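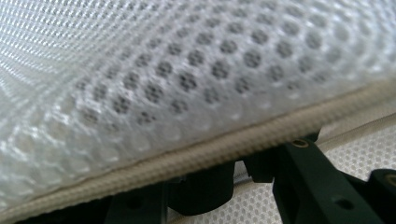

Ilda Varrow
Contributing writer, short fiction

Revision 3

The handling procedure at Brerstead was kept in a binder on the shelf by the door, with a second copy on the server. The binder was the controlled copy. When the two disagreed, the binder was correct and the server was to be changed.

I had been sent from the Bragança office to review the laundry task. The client, Cultik, had returned 20 recordings with the same remark on each: zipper state at start not defined. The remark was fair. Clause 2 of the procedure said that the bag was to be laid flat and the garment placed in the basket. It did not say whether the bag was to be open or closed.

The operator had been doing the task since the first revision. I asked how the bag was normally set.

"Closed," the operator said. "Unless it was left open."

I wrote this down. I asked who was responsible for closing it.

"Whoever notices."

I explained that a condition which depends on noticing can't be audited. The operator agreed and picked up the grippers. I read the rest of the section while the session ran.
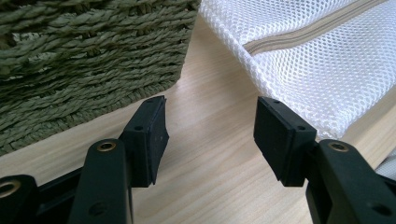
When may an operator stop a recording early?

An operator may stop at any time if there is a risk to a person, to the equipment or to the objects on the table. The recording is kept, marked as stopped, and left out of the delivery set.

That part of the procedure had never been revised, and I had no finding against it. I initialed the page and went on to the log.

The log was better than the procedure. It ran to 281 pages and was written in several hands. Most entries gave the object, the result and the operator's code. One hand gave more. On a page from December it had written: Zipper pull turned under. Waited. Turned it back with left jaw. Not in procedure, but should be.

Further down, the same hand had written: Asked again about start state.

There was no reply in the column for replies. I checked the following pages. The question came up again every few weeks, each time a little shorter, until it was only the word "zipper" and a dash.

I asked the operator whose code it was.

"Mine."

"Did you raise it outside the log?"

"The procedure says to raise it in the log."

I looked this up, and it did. It also said that the log was to be read by the reviewer. I had been the reviewer for all of that period. The entries had been sent to me as scans, and I had confirmed receipt of each one. Receipt was the only thing the form asked me to confirm. 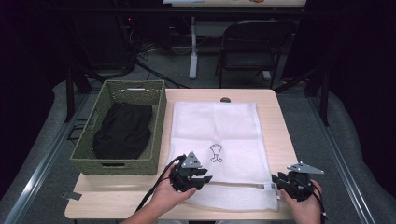
Mesh bag and basket on the table, with a gripper in each hand.

I drafted the new clause at the end of the bench. It went through several versions. The first used the word "normally," which I struck out. The next required the bag to be closed but did not say how far along the track the pull should be. I asked the operator, who showed me the position and then showed me how far it could drift before the task became a different task.

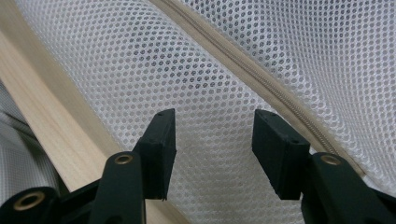 I put both positions into the clause, the correct one and the limit. Under "Source" I would usually have written "review finding." I wrote "operator log" and gave the code and the page.

Then I changed the form. Below the box for receipt I added a second box, marked "Read," and a line for the reply.

The operator asked if the old entries would need replies too. The procedure had nothing on this. I said that they would, took the log back to the December page, and began there.

Revision 3 was issued to Jorodik and all its sites on 03/07/2021. The binder was updated first.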